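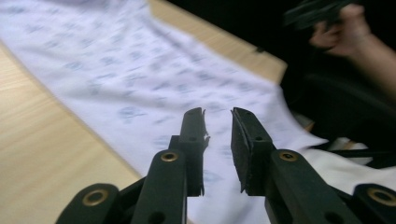 ## 4. Fitting the pads and having your first go with the pair

By now you should have two assembled Brulo grippers in front of you, with the links pinned and the jaws opening and closing when you squeeze the handle. If one of them is still stiff, go back to section 3 and ease the pivots a little before carrying on. It's tempting to press ahead (I did, and so did Wiremu McPhee when he built his set on the next bench), but a stiff link only gets more annoying once the pads are glued.

You will need the bag of pads, contact glue, a cotton bud or two, a sharp knife, and an old tea towel or any bit of soft cloth you don't mind snagging.

1. Wipe the inner face of each jaw tip with a dry cloth and leave the gripper lying open on the bench.
2. Cut each pad a shade larger than the tip. You can always trim it afterwards, and the rubber from Vashisht shrinks slightly as the glue goes off.
3. Spread a thin coat of glue on the tip and another on the pad. Wait 9 minutes, then press the two together, starting from the bottom and rolling upwards so you don't trap any air.
4. Close the jaws gently on a scrap of greaseproof paper and put an elastic band round them. Leave them overnight if you've the patience for it.
5. Slide the paper out and trim the pads with the knife, cutting away from your fingers.

**Caution:** the linkage works like scissors, and it will nip you just as scissors would. Keep your thumb clear of the inside of the links whenever somebody else is squeezing the handle.

**Note:** the two pads on a gripper needn't match. A thin one facing a thick soft one holds fabric very nicely, and plenty of us in the Sesance workshop have stayed with that arrangement since October.

### 4.1 Routing the cables and picking up a cloth

Clear a decent stretch of table, stand comfortably, and plug both grippers into the Fernar box before you pick them up.

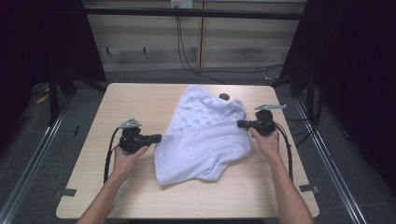 Cable slack is the thing most people get wrong the first time, and it's worth spending a few minutes on it before you try anything clever. Give yourself more than you think you need, then hold both grippers out at full stretch and see whether anything pulls. The left cable wants to come off the back of the gripper in an easy loop and go down past the outside of your hand, while the right one can simply follow your forearm down towards the table edge. Neither should ever lie between the jaws and the cloth. When you're happy with that, tape the cables down where they leave the table.

6. Drop the cloth on the table in a heap. Don't tidy it!
7. Bring the right gripper in first, jaws open, and close it on a single fold near the edge.
8. Lift that fold an inch or so and hold it while you bring the left gripper up to the other side.
9. Close the left one, draw your hands apart slowly, and lay the cloth down again.
10. Do the whole thing 14 times, having a breather whenever your hands get tired.

Fiachra Buckley keeps a tally of every squeeze on his first pair and had reached 2,476 when he changed a pad, so please don't worry about wearing yours out on practice.

### 4.2 If the cloth keeps slipping

Thick towelling needs a deeper bite than a thin cotton sheet does. Push the jaws well down into the fold before you close them, and let the cloth bulge up over the tips if it wants to.
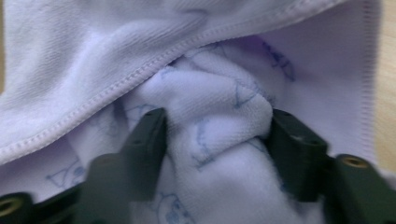
Do I have to glue the pads, or will double-sided tape do?

Tape is fine for an afternoon of trying things out, but it creeps sideways under a firm squeeze, so use glue once you've settled on the pads you like.

If the slipping carries on after that, check these before you take anything apart:

- The pads are clean. Fluff builds up quickly, and a damp cotton bud lifts it off.
- Both tips meet along their full height. If they touch only at the top, loosen the tip screws by half a turn, squeeze the jaws shut and tighten them again while they're closed.
- The handle returns fully when you let go. If it hangs back, the spring has probably jumped off its peg, and section 3 shows how to hook it on again.

Spare pads are in the tin under the bench, and there's a pencil list on the lid where you can put down what you've taken.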